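Nonstead Community Boards > Home & Workshop > Buildings and Repairs

Thread: Lighting under a curved metal ceiling

flatbar_61
Joined: December
Posts: 80

I'm taking over a workshop unit out past Flurkdale. Curved corrugated ceiling, windows down one side, and two old tube fixtures that buzz. The landlord says I can change the lights as long as I don't drill the metal. Floor is 1750 square feet. I do small assembly and some upholstery repair, so I need to see what I'm doing after dark.

Questions. Do I stay with long tubes or go to round high bay lights? And does anyone paint the metal, or leave it bare?

mossycurb

Paint it white. We did ours two winters ago and it made more difference than the new lights did. Bare metal gives you bright streaks along the ridges and dark in between. Flat white, no gloss.

Pender_Lane

I'd disagree on flat. Flat holds dust in the grooves and you can't wipe it. I used an eggshell from Prurkix and it cleans up with a damp mop head on a pole. Two coats. The gallons came to 289 dollars with the primer.

mossycurb

I've never once wiped my ceiling.

Pender_Lane

Well, mine is over a table saw.

tubesock_annie

Stay with tubes. Long fixtures give softer shadows over a bench. The round high bays are made for more height than most of these curved buildings have, and you end up with a hot spot right over your head and your own shadow on the work.

If he won't let you drill, look at where the beams are. Ours has beams between the panels and everything hangs off those with clamps. The electrician had no problem with it, but ask yours first.

flatbar_61

There are beams. I hadn't thought of clamps. How far apart are your fixtures?

tubesock_annie

One near the middle, then one set at an angle off to the side to cover the far corner. I wanted them all parallel and my husband didn't. His way works better, I'll admit that much.

Kettle1343

What do the windows face? That matters more than people here are letting on. I had a row of windows on the west side and from three o'clock on I couldn't look up from the bench. Ended up with roller shades from Charpentier, which were overpriced and one of them came with the wrong brackets.

flatbar_61

East, with trees in front. Mornings are fine so far.

Kettle1343

Then leave the windows alone and put your money into the lights.

greyhoundbus

White ceiling, white beams, tube fixtures, tall windows on the left with dark frames. We never painted the frames and I wouldn't bother.

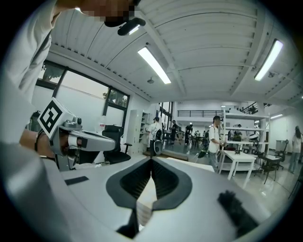 Ceiling and window wall at our place, lights on, June 8, 2019

The thing I'd point out is the light on the curve. With the panels white you get a fair amount coming back down from the ceiling and you don't need as many fixtures as you'd think.

flatbar_61

Thanks, that helps a lot. Mine is the same general shape but the metal is bare and dull. What's the round thing under the middle light?

greyhoundbus

Small round fixture, hangs from the ceiling just below the light.

mossycurb

See, white.

Pender_Lane

Nobody was arguing against white. I was arguing against flat.

tubesock_annie

Do the painting before you hang anything, whichever can you buy. I did it the other way around and spent a weekend with masking tape and trash bags.

flatbar_61

Going with white eggshell and two long tube fixtures clamped to the beams, if the landlord signs off. I'll ask him about the paint on Monday. He may count that as changing the metal.

Kettle1343

Get that in writing.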